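Community Help Desk > Equipment and Planning > Small Automation

Budgeting for a bottle-packing cell: what should be in the first request?

Posted by Gleice Arruda

I coordinate equipment purchases for Nultia, a small packing operation that fills divided crates with bottled product for local pharmacies. Management has asked me to submit a first budget request for one robot cell before the end of June. The simulated layout prepared for the request is attached.
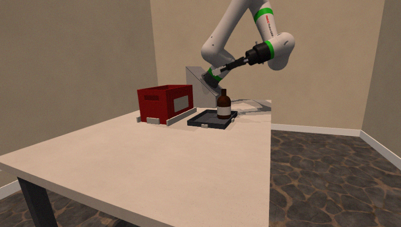
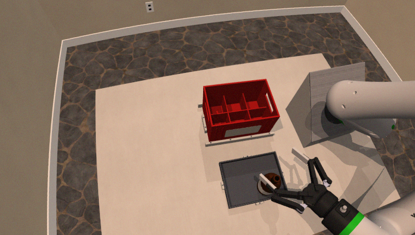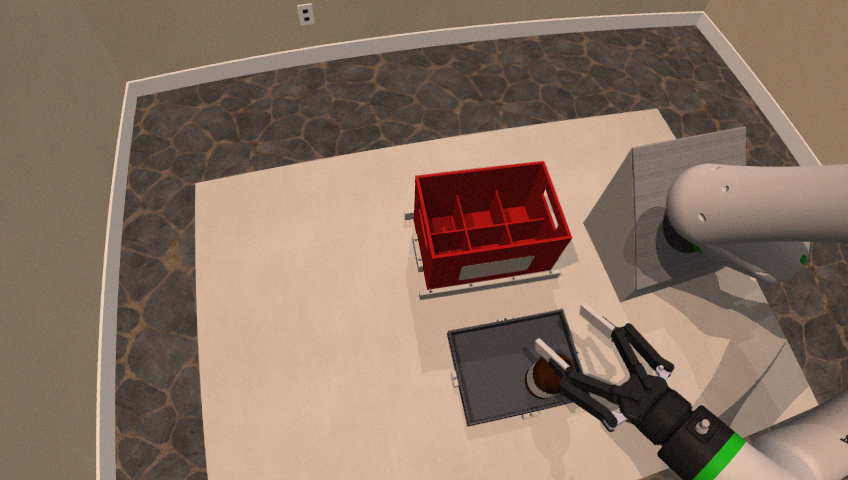 The arm would take each bottle from the tray and place it in a compartment of the crate. We have received two quotations. The one from Tudik covers the arm, the gripper and a pedestal. The one from Usmani covers the arm alone, at a lower price, and states that "all tooling and integration is by others." I do not know how to compare the two fairly.

I would be grateful for advice on the following points. Which items are most often left out of a first request? Should the pieces that hold the crate and tray in position be bought or made in our own workshop? Is it reasonable to ask for one gripper only, or should a spare be included from the start?

Our ceiling for the first phase has not been fixed, but I have been advised that a request which must be amended later will be received poorly. We run one shift, and the bottles are all of one size at present. A second size is under discussion.

Reply from Mohit Pal
Marked as helpful by the original poster

The two quotations cannot be compared as they stand. I would recommend preparing a single sheet with the same lines for both suppliers, and writing "not included" wherever a supplier has left something out. You may then obtain a separate price for each missing line. When our department did this for a similar cell, the arm came to less than half of the total, and the supplier that had looked cheaper finished second.

The lines I would put on the sheet are these:

Arm and controller, with the length of the warranty stated
Gripper, couplings and cables
Fingertips, two sets for each bottle size
Pedestal and table, including fixing to the floor
Locating pieces for the crate and the tray
Risk assessment and any guarding that follows from it
Electrical work
Programming and acceptance testing
Training for operators and for one maintenance person
Freight and unloading
Spare parts for the first year

Please do not leave the risk assessment until after the order has been placed. It may call for a scanner or a fence, and either one can change the floor space as well as the price. The fact that an arm is sold as suitable for work near people does not remove the need for the assessment. The tool and the product are part of it too.

With regard to the locating pieces, I would make them in your own workshop if it can hold a repeatable position from one piece to the next. In your layout the crate and tray both have pieces of this kind next to them, and these are modest parts. The larger cost is the time spent adjusting them. Allow for three rounds of changes and enter the labor as its own line. If your workshop has no free hours before the installation date, have the supplier quote for them.

I would also measure a good number of your crates before you commit to a design. Crates that have been in circulation for some time may no longer be square, and the arm will be working to a programmed position. If the variation is large, you will need either a camera or new crates, and both belong in the request. We replaced 70 crates in the first phase, and that expense had not been foreseen by anyone who signed the form.

As to the spare gripper, one shift and one product would not justify it in my view. Buy spare fingertips and a spare cable, and ask the supplier to state in writing how long a replacement gripper would take to arrive. If the answer is more than four weeks, I would reconsider.

Finally, raise the second bottle size now. Ask both suppliers whether the stroke of the gripper covers both sizes. It is a short question, and the reply may decide the choice of model.

Reply from Charmaine Venter

I agree with most of the above. My only addition concerns payment terms. Dastell, which supplied our cell, accepted a final payment held back until the cell had run our own product for a full shift at the agreed rate. Have the rate and the permitted number of dropped bottles written into the order. "Working to the customer's satisfaction" is not a term that your finance office will be able to apply.

You should also ask whether the simulation files will be handed over to you. We had to pay for ours a second time when the table was moved.

Reply from Edivaldo Batista

Go with the complete package. We bought an arm alone and it stayed in its box until the following spring. I cannot speak to the prices, as ours was purchased by head office.

Comment from Gleice Arruda

Thank you all. I have sent the same sheet to both suppliers and asked for their replies by Friday. Tudik has already confirmed that guarding and freight are not in its price. Our workshop supervisor, Simone Camargo, will measure the crates before we settle the locating pieces, and I have added the second bottle size to the specification.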